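**Contact segmentation keeps splitting one wipe into two. Smoothing window or labels?**

**feltwheel**
Okay, I need a sanity check before I burn another weekend on this. I'm training a little segmenter that takes head-camera clips of cleaning chores and cuts them into phases (reach, contact, wipe, lift), and the phases feed our planner as skill calls. We run the whole thing through Flidik for the hand tracking and then my own temporal model on top.

It does great on countertops. On gym equipment it goes nuts. A single steady wipe gets chopped into wipe / lift / contact / wipe, even when the person never picks up the cloth. The planner then dutifully schedules an extra lift and touch, so in sim the arm does this silly little hop in the middle of every stroke.

Set so far is 2,862 clips, and 302 of those are on treadmills or bikes. I've already tried a median filter over the labels and it kills the short real lifts along with the fake ones. Ideas?

**ohmslaw_dan**
What's your contact signal? If it's coming from hand height over an estimated surface plane, a dark belt is going to ruin your day. Monocular depth on low-texture charcoal stuff wobbles like crazy and your threshold just rides up and down with it.

**feltwheel**
Yep, height over plane. I fit the plane once per clip and then let it drift with the head pose. The belts do have a fine diamond weave on them, so I figured there'd be enough texture to hold on to, but maybe it's too fine at our resolution?

**quillback**
It's worse than too fine, it's repetitive. Anything doing patch matching will happily lock on one diamond over and call it a day. I had the same problem with speaker grilles. The matches look confident and they're all shifted by one cell.

I'd quit trying to get contact out of geometry at all. Put a small classifier on the hand crop and let it learn what a pressed palm looks like. Spread fingers, flattened cloth, that kind of thing.

**ohmslaw_dan**
Hard disagree. A crop classifier learns your cloth. Swap the cloth and you start over. Fix the plane and everything downstream gets better, including the stuff you haven't broken yet.

**quillback**
Dan, we've had this fight before and I'm still right :) Train it on more than one cloth! And his planner doesn't need millimeters, it needs "touching" or "not touching."

**mossy_gantry**
Can I ask a dumb question? Where do the splits land in time? If they're spread all over the clip it's noise, but if they bunch up on one kind of moment it's a bias and no filter is going to save you. I'd dump the per-frame contact scores next to the raw frames and just scroll. We use Pusier for that but any viewer that syncs two tracks would do.

**feltwheel**
Not dumb at all, and I'm a little embarrassed I hadn't done it. Went through a bunch last night. The false lifts are bunched, and I see two kinds.

First kind: the other hand is busy. Spray bottle, or a small bottle, whatever. My tracker gives each hand a role (tool hand, support hand) and when the second hand comes forward holding something, the roles flip for a few frames. The wiping hand becomes "support," support hands don't get a contact score, score drops to zero, boom, fake lift.

Second kind: the hand gets near the belt seam. The seam is the only strong line on the whole surface, so the plane fit grabs it and tilts.

**quillback**
Ha, so the role flip is a plain old bug. Score both hands all the time! Why would you ever throw one away?

**feltwheel**
Compute, originally. We were running it live on the headset box and I got stingy. It's offline now and I never took the shortcut out.

Pulled one where both things happen at once and I've been staring at it all morning. 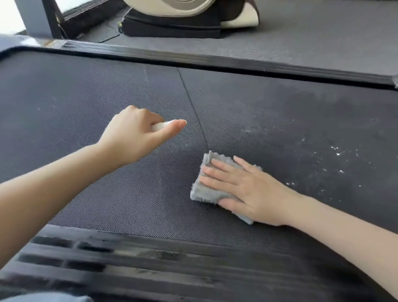
Anyway, I took the role gate out and reran the treadmill and bike clips, and the extra cuts from the first kind went away, which makes me feel both great and dumb. Seam ones are all still there. I also had a "pinch means tool" rule in the role code (don't ask, it was January and I was tired), so any thumb and index grip on a bottle outranked a flat hand on a cloth. Deleted.

**ohmslaw_dan**
Nice. For the seam, fit the plane with the line features masked out, or use the side rail for orientation. That's a long straight edge on a rigid part, and a belt seam can end up at any angle you like. Rails are boring and boring is what you want in a plane fit.

**mossy_gantry**
Careful with the rail. The deck is lower than the rail on most of these, so you get orientation for free but you still need the offset. Hutapea has a two-stage fit in their toolkit that does exactly that: angle from edges, then height from whatever patches survive. I've only used it on conveyor footage.

Also, what does the model do with the mess? White powder on a dark belt is a pile of bright little blobs, and if it's getting wiped, those blobs move or vanish. A tracker might treat them as surface points.

**feltwheel**
Ooh. I bet it does. Nothing in my pipeline knows the difference between a speck and a texture feature. Those would be the strongest corners on the belt, too.

**quillback**
So drop any point that disappears within a short window of the hand passing over it. You might even get a free "wipe progress" signal out of the ones you drop. Planner people would love that.

**ohmslaw_dan**
Or they'd hate it, because a smear counts as "gone" and it isn't clean. I wouldn't feed that to a planner without a second look after the hand is out of the way.

**quillback**
Fine, log it and don't act on it. Happy?

**ohmslaw_dan**
Thrilled.

**feltwheel**
You two are the best. Plan for now: both hands scored always, rail for angle, seam masked, vanishing points dropped before the fit. If the hop in sim is still there after that I'll try quillback's crop classifier on top and let Dan yell at me. Config goes up on the Premberg branch once the rerun finishes, probably tonight if the queue behaves.

**mossy_gantry**
Put the median filter back to zero before you rerun, or you won't be able to tell which change did what.

**feltwheel**
Good catch, it was still on. Killing the job and starting over.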